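Halbridge 2.4: o planejador passa a respeitar o contato

A versão 2.4 do Halbridge está no repositório interno desde 23/06/2026. A mudança principal fica na camada entre o planejador de trajetória e o controle de força, que até agora trocavam mensagens por uma fila comum. Quando o planejador recalculava um trecho no meio de uma aproximação, o controlador recebia a nova referência com atraso e a garra corrigia a posição de uma vez. Em peças grandes ninguém reparava. Em placas-mãe, onde a ponta do dedo trabalha a poucos milímetros de um soquete, o efeito aparecia no registro de força.

A fila foi substituída por um buffer compartilhado com carimbo de tempo. O controlador lê sempre a referência mais recente e descarta as que chegam fora de ordem. Keegan Tapsell, que escreveu essa parte, também separou o laço de força do laço de visão: o primeiro roda a 1.000 Hz, o segundo a 30 Hz, e um não espera mais pelo outro.

Na percepção, a estimativa de pose do soquete usa agora o contorno da moldura metálica e a posição dos parafusos. O método antigo partia da superfície do processador e falhava com reflexo forte — um problema conhecido desde abril. O módulo novo devolve também um valor de confiança, e o planejador interrompe a descida quando esse valor cai abaixo do limite definido no arquivo de configuração.

Wiremu Trevaskis reexecutou no simulador as 131 trajetórias gravadas com a versão anterior. Nenhuma passou do limite de força configurado. Duas terminaram em parada por baixa confiança, ambas com a câmera do punho muito inclinada em relação à placa. Esses dois casos continuam abertos no Lagman, com os registros anexados. 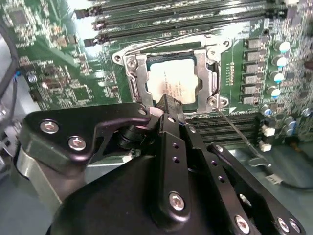
O modelo de colisão da garra também foi refeito. O anterior tratava os dedos como um bloco único e obrigava o planejador a manter uma folga grande em torno dos slots de memória e dos capacitores. Agora cada elo tem sua própria geometria, o que abre aproximações antes recusadas. O tempo de planejamento subiu um pouco, e o cache de consultas deve compensar isso na próxima revisão.

Quem usa o Wavholm para visualizar trajetórias precisa atualizar o plugin, porque o formato do registro mudou. Os arquivos antigos podem ser convertidos com o script da pasta tools e ficam guardados por 90 dias no servidor da Brivex. Dúvidas sobre a conversão vão para Keegan; sobre os limites de força, para Wiremu.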